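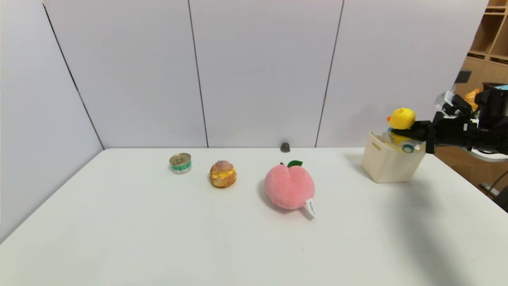

Drover arm over the storage basket, with a toy duck in the gripper.

Search products Enter keyword or part no. Go
Home Arms Grippers Used & Refurbished Service Contact

Drover Tabletop Arm, with two-finger option or bare flange

Price: $1,629 refurbished. New units to order.

We sell this arm and we'd like you to buy one, but please read the page first. Most of the returns we get come from people who saw a tidying clip somewhere and figured the machine would have their playroom straight by dinner. It won't. Picking a toy off a bare white table and holding it over a basket is a good bench exercise. A playroom floor has blankets on it, and a dog.

What it does well

Repeat moves on a fixed table. If the basket stays put and the items are about the size of a toy duck or a plush peach, you can teach a pick-and-place routine in an afternoon. Jerome Javier in our shop ran one routine 2,000 times on the Parnwood bench in February and replaced one cable clip.

What it doesn't do well

Soft things next to hard things. A grip that suits a small can will squash a cream puff, and a grip gentle enough for pastry may let the can slide. You can set force by item, but then somebody has to tell the arm which item is which. The Macaraeg vision add-on helps with that under steady light. We would not call it reliable near a window.

Anything that has moved. Nudge the basket a hand's width and a taught routine will let go over the table without complaint.

Speed. Arwel Hopkin cleared a table of 9 toys by hand before the arm had finished its second pick. He wasn't trying very hard.

Shop-floor use

Slightly better news. Sorting light parts into bins is fair work for it, provided a person feeds the table and checks the bins. We know of one customer who runs it that way and likes it. Two others went back to a part-timer.

In the box
Arm, base plate, power supply, USB lead, printed setup sheet. Gripper only if ordered. Baskets and toys not included.

Fits
Brullell quick-change plates, older and current pattern. Older plates need the spacer ring, sold separately.

Returns
30 days, in the original carton, return freight at your cost. Call before you ship. If the trouble is a routine that keeps missing, we can usually sort it out over the phone.

Page checked 2024-06-22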